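4/10/16

Countertop samples again. Client still wants the honed marble-look for the laundry bench and the little bar nook, and I'm still not sold. Adi says honed is "what everyone's doing". Everyone was doing Tuscan taps too.

Kasach sent over 3 offcuts with a brochure that claims the sealer lasts ten years. No test data, no mention of what was spilled on it or for how long. I've asked. Not holding my breath.

Did my own on the back bench:

- **Kasach sealer, two coats.** Red wine left overnight, wiped with a damp cloth. Faint ring, visible from the side. Lemon juice etched it in under an hour. A sealer was never going to stop that, but the brochure pretty much says it will.
- **Prurnix, one coat.** Wine came off clean. Coffee didn't. Colour shift across the whole piece, a bit darker and greener than the bare offcut. Efren can't see it. I can.
- **Bare.** As bad as you'd think.

Want to repeat the Prurnix with a second coat before I say anything nice about it. One good result on one offcut is nothing.

Grout: Harahap "warm grey" dries pink against the taupe. I held it up at the window and under the warm downlight, pink both times. Amirul reckons it'll settle after a week. It's had a week. Going back to the plain mid-grey unless somebody shows me a cured joint that looks right.

Cabinet fronts are the other argument. The mood board has an orangey timber next to brown stone and I think it'll look like a 1970s bank foyer. Cempaka likes it and she's been right before (the olive hallway), so I'll leave it up on the wall until July and see if it grows on me. Would rather see it in a real room than on a board.

Quote for the stone came in at 136 a square metre, supply only. Cheap enough that I want to know what's wrong with it. Ask about thickness and whether the backs are meshed.

To do: second coat, ring about the test data, get a bigger piece of the timber, chase the Tusomen hinges.

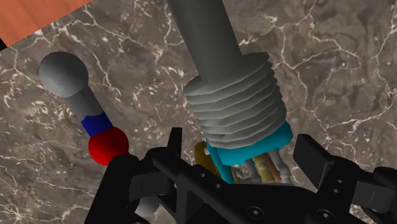 Aminu reckons the lemon test is unfair on any sealer and we should just tell the client that marble etches, in writing, before they pick a finish.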